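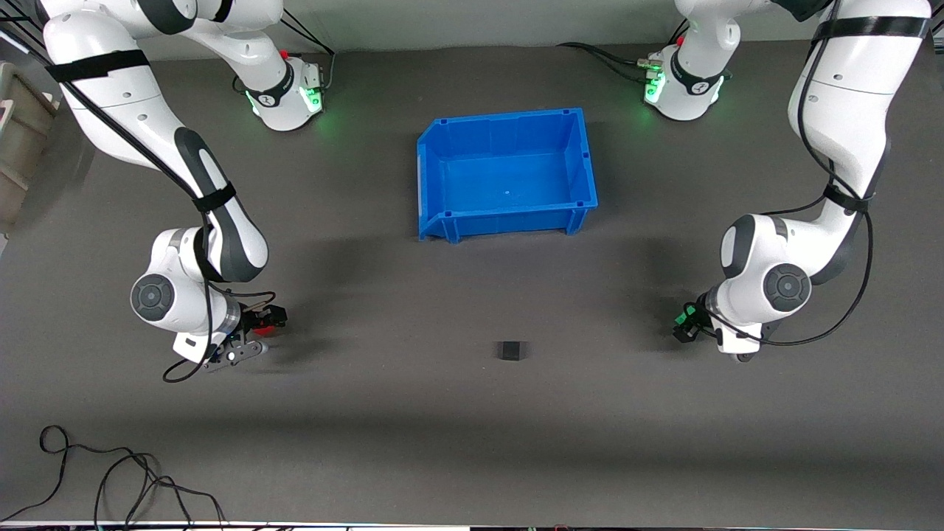 4. 見学会当日のデモの立ち上げ

この章は、見学のお客さんが来る日に双腕デモを動かす人のために書いています。普段の実験の立ち上げは2章のままで大丈夫です。私も最初の見学会では2章だけ読んで臨み、お客さんの前でずいぶん慌てました。3月の見学会のあとにKarim Filaliさんと手順を見直したので、今はこちらが最新版です!

4.1 机の上の準備

1. 青いトレイを、2本のアームの間、机の奥側に置きます。中は空にしておいてください。前回のキューブが入ったままだと、お客さんに「もう終わったんですか?」と聞かれます(聞かれました)。

2. 黒いキューブを1個、トレイより手前に置きます。左右のグリッパーのどちらからも届くあたりなら、きっちり真ん中でなくてかまいません。ちょっとずれているくらいのほうが、私はデモらしくて好きです。

3. アームに沿わせたケーブルが、黒いストラップで留まっているか見ます。手首の先のたるみは残しておくこと。ぴんと張ると、手首を回したときに引っかかります。

4. 机に出ているケーブルは、キューブとトレイの間を横切らないように端へ寄せます。

注意:左右の呼び方は「ロボットから見て」で統一しています。机の手前に立つと、向かって左にあるのが右アームです。ここは本当に間違えやすくて、私は今でも口に出して確認しています。

4.2 電源と起動

5. 両方のベースの電源を入れて、緑のランプがつくのを待ちます。片方だけつかないときは、いったん両方落として最初からやり直してください。

6. 操作用PCでBretelを起動し、プロファイル「Bonby」を選びます。名前が似た古いプロファイルも残っていますが、そちらは見学会では使いません。

7. 速度を25%にします。初期値のままだと思ったより速くて、前の列の人がびくっとします。

8. 待機時間の欄に2000(単位はミリ秒)と入れます。キューブをつかんだあとに一拍おく設定で、この間に「今つかみましたね」としゃべれるんです。これを入れてから説明がぐっと楽になりました。

9. 「原点復帰」を押します。アームが止まるまで、机の上に手を出さないこと。

4.3 本番の流れ

10. お客さんには机から2メートル下がってもらいます。小さいお子さんがいる回は、先に前へ案内してあげると後ろの人も見やすいですよ。

11. 「今から動きます」と声をかけてから「開始」を押します。声かけは毎回お願いします。

12. 1回の動作は、キューブをつかむ、持ち上げる、トレイに入れる、戻る、です。どちらの腕が取りにいくかは、そのときのキューブの位置でBretelが決めます。先に「どっちの腕だと思いますか?」と聞いておくと、かなり盛り上がります!

13. つかみ損ねたら、そのまま再試行を待ちます。3回続けて失敗したら「停止」を押し、キューブを置き直して手順9に戻ってください。失敗したときのほうが質問がたくさん出るので、あまり気にしなくていいです。

注意:動作中にキューブの位置を手で直すのは禁止です。ちょっとだけ、もだめです。必ず「停止」を押し、両腕が止まったのを見てからにしてください。

14. お客さんが入れ替わるときは、「一時停止」ではなく「停止」にします。一時停止のままだと、次の人が画面に触れただけで動き出すことがあります。

4.4 よく聞かれること

「もっと重い物も持てますか」という質問は毎回出ます。グリッパーの仕様はGrorkettiの資料にまとめてあるので、印刷して手元に置いておくと安心です。うろ覚えの数字は言わないようにしましょう。

「触ってもいいですか」には、電源を切ったあとならどうぞ、と答えています。そのときはケーブルを引っぱらないように、担当者が横についてください。

片付けの手順は5章にあります。トレイのキューブは、忘れずに出してから電源を落としてくださいね。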